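6 July 2026. Bench notes, display stands

Finished sorting the stand order for the Hila tableware shelf. Clultance sent 80 of the wire ones, and more than 6 in the top box had a leg bent in. Straightened those by hand over the bench edge. Invoice came to 389, filed with the Flesora paperwork. The old wooden blocks go back to the store room until November. 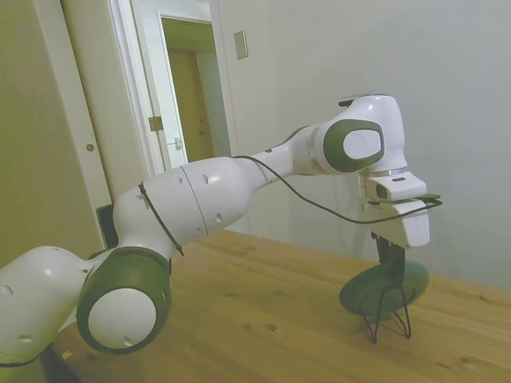
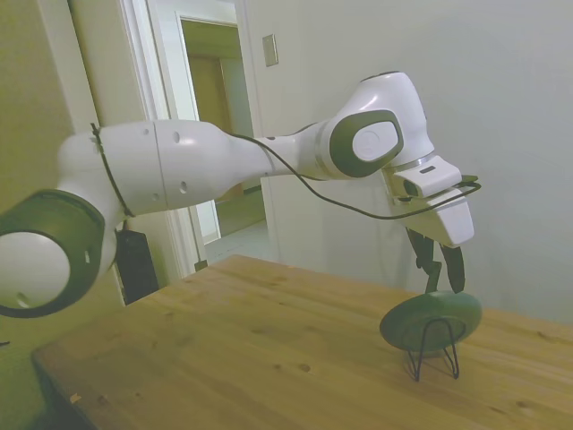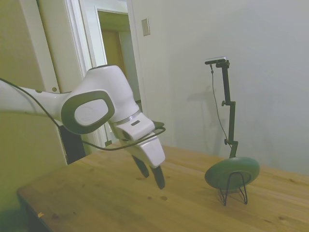 Plate stands next. The Chauhan samples are heavier at the rim and want a wider spread than I first set. With the green plate, the thin black wire stand has its legs splayed out on the tabletop, and I want to keep that shape for the round pieces. Ordered felt dots for the feet, as the pine marks easily. Still to do: try the oval dishes, relabel the boxes, ask for a price on the larger size.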